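Eftychia Tsoukalas
I want to write a few words about learning the names of food in a new country. I moved in April and I thought my vocabulary was good. Then I went to buy flour.

Eftychia Tsoukalas
At home I know one flour for bread and one for cakes. In the shop here there was all-purpose, self-rising, bread, pastry, and two more I did not understand. I stood there with my phone and translated each bag.

Eftychia Tsoukalas
I bought self-rising. My grandmother's recipe already has baking powder in it. You can imagine the cake. It went over the side of the pan and I cleaned the oven until 11 at night.

Eftychia Tsoukalas
Second problem is cups. The recipe says 200 grams of sugar, and my neighbor asked me how many cups is that. I said it depends on which cup you drink from. She laughed very much, but I was serious.

Eftychia Tsoukalas
Now I keep a small notebook. It has 26 words so far, only for the kitchen. "Broil" took me the longest. I also did not know that "to sift" and "to sieve" can be the same work.

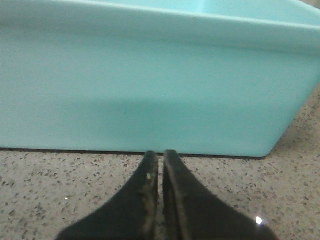
Eftychia Tsoukalas
My favorite word is "dough," because for 3 weeks I pronounced it like "cough." The man in the bakery was very polite and gave me what I wanted every time.

Eftychia Tsoukalas
If you also learned to cook in one language and shop in another, please tell me which word gave you trouble. I will add it to the notebook.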